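Chair task: grasp on the backrest rail slips under load

tgoertz
Posted January 20, 2020
Continuing from my old build log, which got too long. Goal is unchanged: the arm takes an office chair by the backrest and pulls it away from the desk so I can sweep. Controller is the Tekik board, gripper is the Dikico two-sided one with the stock pads. Loop runs at 198 Hz.

My first approach vector came in low, toward the front of the seat pad. I liked it on paper because the height there is well defined.
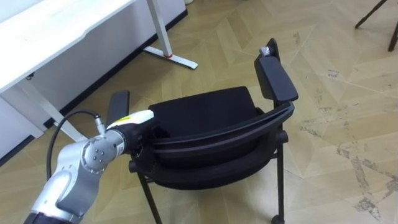
The seat pad is a poor target. Fabric compresses, the force reading climbs slowly, and the threshold never trips at the same depth twice. I moved the target to the backrest rail. Closing is clean there, but on a straight pull the pads creep along the rail and the chair yaws. Log shows slip on 3 pulls out of 5. Suggestions welcome.

senad_n
Replying to tgoertz
What is your closing force? The stock Dikico pads are hard. On smooth plastic they don't do much until you are near the limit. I glued silicone strip to mine and stopped having this problem.

tgoertz
Replying to senad_n
More than half of rated. I don't want to go higher because the wrist connector sits right behind the housing and I've already replaced it once.

rbanez
I don't think this is a pad problem. A chair on casters doesn't start moving in the direction you pull it. The casters have to swivel first, and until they line up you get a side load at the grasp. Try a short pull, a pause, then the long pull.

senad_n
Replying to rbanez
Side load is there, agreed, but it's small on a hard floor. Mine goes across tile and I never needed a pre-pull. Change the pads first. It costs nothing.

rbanez
Replying to senad_n
Your chair is also half the weight, from what you posted in March. And he's on parquet with a worn finish, so friction changes from one spot to the next.

clem_macedo
Both could be true. Till, where on the rail are you closing? Off center gives you a moment about the vertical axis whatever the pads are made of.

tgoertz
Replying to clem_macedo
Off center, toward the side nearest the arm. Center is at the edge of reach with the base where it is, and the base is bolted. I did change the grasp so one side goes over the rail and the thumb hooks under it.

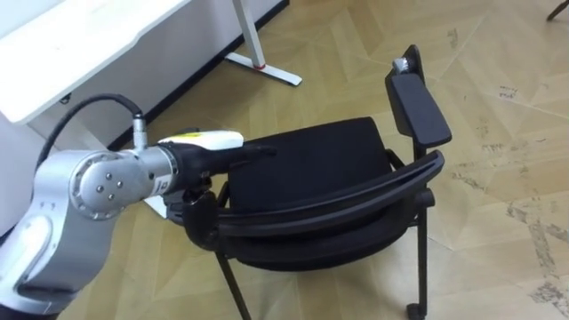 Can the offset be compensated in software without moving the base?
Partly. Pull along an arc instead of a line, with the arc centered near the chair's column, and let the wrist rotate with it. You will need a compliant wrist axis or a low gain on that joint, otherwise the pads take the error.

clem_macedo
Low gain on the last joint is what I'd try before the arc. Two-line change in the config if you're on the Pavlović driver. The Rusham fork renamed the parameter, so check which one you have.

senad_n
Low gain hides the slip. You'll still have it, and the log won't show it.

tgoertz
Replying to senad_n
Fair. I can log the joint error separately. Pavlović driver, by the way. Dropped the gain, added the pre-pull Rhea described, left the pads alone for now so I only have her change and Clementina's in play. Raw log is 3,525 lines, I'll trim it before uploading.
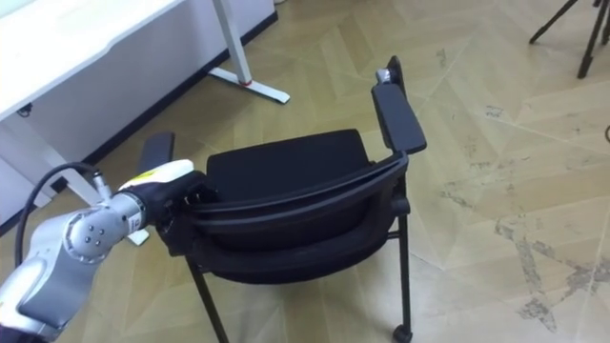

Gripper closed on the backrest rim, desk at left.

ailbhe_c
Replying to tgoertz
That's still two changes at once. Run them one at a time or you won't know which did it. Also strap that cable loop down closer to the elbow. Mine hung like that and snagged on an armrest.

rbanez
Seconding the one at a time. Pre-pull first, please.

tgoertz
OK. Gain goes back to stock tonight, pre-pull only. Cable tie is on the list.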